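Laundry table for the winter clothes collection

Dear neighbors,

The winter clothes collection at Heltdale is open again, and this year we fold everything before it goes to the shelves. Last year we received roughly 200 pieces, and many of them stayed in bags until December because it was difficult to see what was inside. With folded clothes the sizes are easy to find, and people can choose in peace.

We ask you to bring only washed clothes, please. Shirts and sweaters are most needed, also in children's sizes. For shoes we have no more place at the moment.
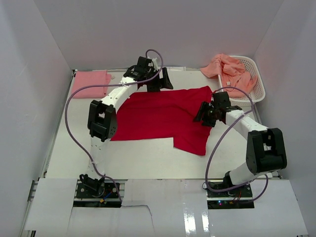
A red piece spread out on the folding table, with a folded pink one in the corner and the basket behind.

For those who want to help with folding, I would like to share how we do it. First put the piece flat on the table and smooth it with your hands from the middle to the outside. Then bring the sleeves in, and fold the lower part up to the collar. Large pieces need one more fold, otherwise they hang over the shelf. Please leave the size label where it can be read. Clothes with holes or missing buttons go in a separate bag, and I look at them at home with my sewing box.

The shelves are in the side room at Larker, on the left after the stairs. We still need 6 baskets, any color, and if you can lend one, write your name under it.

Questions about the collection can be sent to Kieran Ó Ceallaigh, who keeps the key to the side room.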